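Part 2: Setting up your Grekus handset for the Nosthorpe walk

Right, so you've booked the walk, you've read the bit on parking (do read the bit on parking, the seafront meters are a pain) and you've got a Grekus handset in your hand. I wrote the commentary for this walk and I've set up more of these little things than I can remember, so I'll take you through it the way I do it myself. Give yourself 15 minutes if you've never used one. Do it sitting down, with a coffee if you can, before you go anywhere near the town walls.

What should be in the pouch

The handset, a neck strap, a pair of wired earphones and a charging lead. There's a paper map folded in the back pocket too, and people often miss it. If you've hired for two, you get a second pair of earphones and a splitter, and you both listen to the same handset. It's quite sociable, provided you walk at the same speed!

Switching on

1. Hold down the side button until the screen lights up. A quick press won't do it.

2. Pick your language with the up and down arrows, then press the middle button.

3. Choose "Nosthorpe" from the list of towns. The handsets get used along the whole coast, so you may have to scroll past a few other places first.

4. Choose your route. The Harbour Loop is mostly flat. The Walls and Gardens route has steps at both ends and one really steep lane (I still puff going up it). You can swap later, but the handset will take you back to the first stop, so it's worth making your mind up now.

5. Plug in the earphones and press play on the welcome track. That's me, rambling on over some seagulls. Set the volume while it's running.

Note: if the screen comes on in the wrong language and you can't read the menu to change it, switch off, then hold the side button and the middle button together. It goes straight back to the language page.

Finding your position

The handset needs a clear view of the sky to work out where you are. Stand in the open part of the market square, away from the arcade, and wait for the little compass in the corner to stop spinning. It's usually quick, though on a grey, soggy morning it can sulk for a bit. Once it's still, the name of your nearest stop comes up at the top of the screen.

If it gives you the wrong stop, don't worry. Press the middle button, choose "Set stop by hand" and key in the number from the small plaque on the wall. I do this at the old fish market every single time, where the buildings are tall and the lane is so narrow you could shake hands across it. 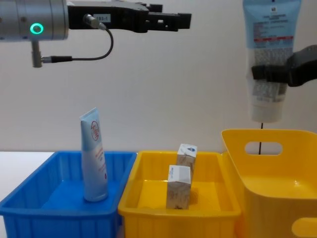
Blue bin, yellow tray and taller yellow basket, side by side.

Caution: please take the earphones out when you cross Quay Road. The commentary pauses itself at the kerb if the position is right, but you shouldn't rely on it. The buses come round that corner faster than you'd think, and the cobbles are slippery after rain.

Choosing how the stops play

You've got 2 settings here, and I'd try both before you decide.

Automatic: each stop starts as you walk up to it. Lovely if you like to keep your hands in your pockets. The downside is that it'll set off again if you wander back for another photo, and you'll hear all about the wool merchants a second time.

By hand: you press play when you're ready. I use this one. It suits anybody with children, or a dog, or a habit of going into every bookshop.

To change over, go to Settings, then Playback, and press the middle button. The screen flashes and you're done.

The Tsuchiya Garden

The Walls and Gardens route goes through the Tsuchiya Garden, and this part needs a bit of setting up by itself. It's a quiet garden, so the handset drops to a lower volume at the gate. Please leave it there. If you struggle to hear, choose "Text on screen" from the Settings menu and you'll get my words to read. The garden shuts at 4, and the gate really is locked on the dot, so start the route early if you want time to sit by the pond. In April, with the cherries out, I'd go there first and do the walls afterwards.

Note: the text is small. You can make it bigger under Settings, then Display, but then you'll have to scroll.

Saving the battery

A full charge will see you round either route with plenty to spare. If yours is looking low, turn the screen brightness down first and then switch to playing by hand. The café at Cukau Wharf lets walkers plug in by the window, and it's at the halfway mark on the Harbour Loop, so that works out rather well. Have the crab sandwich. The cheese scones are good too, but they tend to be gone by lunch.

Caution: keep the handset out of the spray on the harbour wall. It'll cope with drizzle in its pouch, but I wouldn't trust it with a wave.

Pausing and picking up again

Press the middle button once to pause. If you stop for a long lunch the screen goes dark, but your place is kept. Hold the side button to wake it and choose "Carry on". If you choose "Start again" by mistake, go to the list of stops and pick the one you were at.

Handing the handset back is covered in Part 3, along with what to do if the hire desk is closed when you get there.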